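Pesquisar no site
Pesquisar
Limpar

Portela – Centro de Estudos do Quotidiano
Oportunidades / Chamadas abertas

Chamada para participantes: estudo sobre sono e trabalho por turnos

Por Solange Xavier
Junho de 2026

O centro Portela procura pessoas adultas que trabalhem por turnos para participar num estudo sobre horários de sono, refeições e descanso em casa. O estudo dura cinco semanas e decorre em duas partes: um diário preenchido pelo participante e três sessões presenciais nas nossas instalações. A participação é compensada.

A coordenação é de Lindalva Portela e a equipa de campo é dirigida por Tarcísio Trindade. Uma primeira fase, com trabalhadores de padarias e de armazéns, terminou em abril. Esta segunda fase alarga o recrutamento a outras profissões.

O que queremos saber

Quem trabalha de noite, ou alterna entre manhãs, tardes e noites, organiza o sono de formas muito diferentes. Há quem durma de seguida logo que chega a casa, há quem divida o sono em dois períodos e há quem espere pelo fim da manhã para levar os filhos à escola ou tratar de assuntos que só se resolvem em horário de expediente. Interessa-nos registar essas rotinas tal como são. Não damos aconselhamento médico nem pedimos a ninguém que mude os seus hábitos durante o estudo.

Os resultados vão servir para preparar um guia de organização de escalas, destinado a pequenas empresas e serviços com funcionamento contínuo. O guia será distribuído gratuitamente e todos os participantes recebem um exemplar.

Quem pode participar

Pessoas com 18 anos ou mais que:

– trabalhem por turnos há pelo menos seis meses, em regime fixo de noite ou em regime rotativo;
– façam pelo menos quatro noites por mês;
– compreendam e escrevam português com à-vontade suficiente para preencher um diário curto;
– possam deslocar-se ao centro três vezes ao longo do estudo.

São bem-vindas candidaturas de enfermeiros e auxiliares, vigilantes, motoristas, operadores fabris, padeiros, trabalhadores de limpeza, pessoal de hotelaria, bombeiros e operadores de atendimento telefónico. A lista não é fechada. Quem tiver dúvidas sobre o seu caso deve escrever-nos antes de se inscrever.

Pessoas que vivam na mesma casa podem participar em simultâneo, desde que cada uma preencha o seu próprio diário. O mesmo vale para colegas de equipa. Nesses casos as entrevistas são sempre individuais.

Quem não pode participar

Não podemos aceitar pessoas que estejam de baixa prolongada, que tenham férias marcadas por mais de uma semana durante o período do diário ou que estejam a participar noutro estudo sobre sono. Pessoas com diagnóstico de apneia do sono podem inscrever-se, mas devem indicá-lo no formulário. Grávidas e mães ou pais de bebés com menos de seis meses ficam fora desta fase. Está prevista uma chamada própria para esse grupo.

O que é pedido a cada participante

Diário. Durante cinco semanas, o participante anota a hora a que se deitou, a hora a que se levantou, as refeições principais e o turno que fez. O preenchimento demora poucos minutos por dia. O diário existe em caderno e em versão para telemóvel, à escolha. Quem escolher o caderno recebe-o na primeira sessão, com um envelope já selado para devolução.

Se falhar um dia, deixe a página em branco e continue no dia seguinte. Preferimos uma página vazia a uma página preenchida de memória.

Primeira sessão. Inclui a leitura e assinatura do consentimento, a explicação do diário e um questionário sobre a história profissional. Dura uma hora e meia.

Segunda sessão. Realiza-se a meio do período do diário. Consiste numa conversa sobre as semanas anteriores. Pedimos que venha com roupa confortável e que não conduza até ao centro se tiver saído de um turno de noite nessa manhã. Pagamos o transporte público ou o táxi.
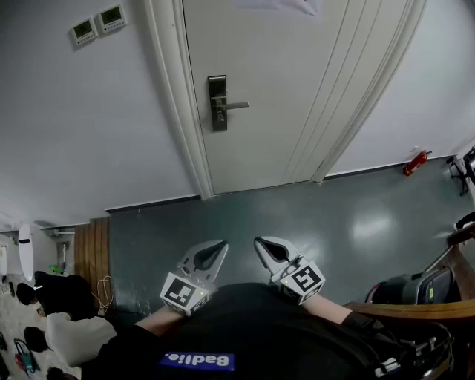
Participante sentado, com uma pinça em cada mão.

Terceira sessão. Entrevista final, com duração de uma hora, sobre as rotinas de casa: quem cozinha, como se escurece o quarto, que ruídos há durante o dia, o que acontece nos dias de folga. A entrevista é gravada em áudio. Pode ser feita em português ou em inglês.

As sessões são marcadas de acordo com a escala de cada pessoa. Temos vagas de manhã, ao fim da tarde e aos sábados. Não marcamos sessões para as doze horas seguintes a um turno de noite, salvo pedido expresso do participante.

Compensação

Cada participante recebe 50 euros na primeira sessão e 50 euros na segunda. Com a entrevista final e a entrega do diário, recebe mais 100 euros. O pagamento é feito por transferência bancária ou em vale de compras, no prazo de cinco dias úteis após cada sessão.

Quem desistir mantém os valores que já recebeu. As despesas de deslocação são pagas à parte, mediante talão ou bilhete, e não contam para os montantes indicados. Para quem tiver filhos pequenos, há uma sala com acompanhamento durante as sessões de sábado – basta avisar com dois dias de antecedência.

Confidencialidade e consentimento

A participação é voluntária. Pode interromper qualquer sessão, recusar perguntas e sair do estudo em qualquer momento, sem dar explicações. Se o fizer, perguntamos apenas se podemos conservar os dados já recolhidos ou se prefere que sejam apagados.

Os nomes são substituídos por um código no momento da inscrição. A chave que liga os códigos aos nomes fica guardada em separado e só a coordenadora e a responsável pelos dados, Gudrun Forsberg, têm acesso a ela. As gravações das entrevistas são apagadas depois de transcritas. Nenhuma informação individual é transmitida a entidades patronais, mesmo quando a inscrição resulta da divulgação feita na empresa.

A transcrição é assegurada pela Mirkunow e a versão para telemóvel do diário foi desenvolvida pela Ullness. As duas empresas trabalham apenas com dados codificados.

Como se inscrever

O formulário está disponível na receção do centro e pode também ser pedido por correio eletrónico ou por telefone. Indique por favor:

– nome e contacto preferido;
– profissão e tipo de escala (noites fixas, rotação de dois turnos, rotação de três turnos ou outra);
– número habitual de noites por mês;
– dias e horas em que prefere ser contactado;
– se quer o diário em caderno ou no telemóvel.

Não é preciso enviar currículo nem declaração da entidade patronal. Na primeira sessão pedimos um documento de identificação e uma cópia da escala do mês corrente, que pode ser mostrada no telemóvel.

Respondemos a todas as inscrições por ordem de chegada. Se o seu grupo profissional já estiver completo, fica em lista de espera e avisamos se abrir uma vaga. As inscrições aceitam-se até ao preenchimento dos lugares.

Perguntas sobre o conteúdo do estudo podem ser dirigidas a Tarcísio Trindade. Questões sobre pagamentos e deslocações são tratadas por Indira Pisharody, na secretaria. Para assuntos relativos a dados pessoais, peça para falar com Gudrun Forsberg.

Onde estamos

O centro fica no edifício Lekik, segundo piso, sala 468. O elevador funciona a partir da entrada principal. Ao sábado essa porta está fechada e a entrada faz-se pelo pátio, tocando à campainha do segundo piso. Há rampa de acesso no pátio e casa de banho adaptada junto à receção.

O parque de estacionamento do edifício é pago. As bicicletas podem ficar no pátio.

Também procuramos: apoio à marcação de sessões

Para o período do estudo, precisamos de uma pessoa a tempo parcial para contactar participantes, gerir a agenda das sessões e verificar os diários entregues. O horário é de fim de tarde, com sábados alternados. Pedimos boa expressão oral em português, experiência de atendimento ao público e facilidade com folhas de cálculo. Conhecimento prático do trabalho por turnos é valorizado.

O contrato é a termo, com a duração do estudo e mais um mês para o fecho dos processos. As candidaturas, com currículo e uma carta breve, devem ser entregues na secretaria ao cuidado de Indira Pisharody, com a indicação «Apoio – turnos». As entrevistas são presenciais. Quem se candidatar a este lugar não pode ser participante no estudo.

Última atualização: esta página foi revista pela secretaria após a abertura das vagas de sábado.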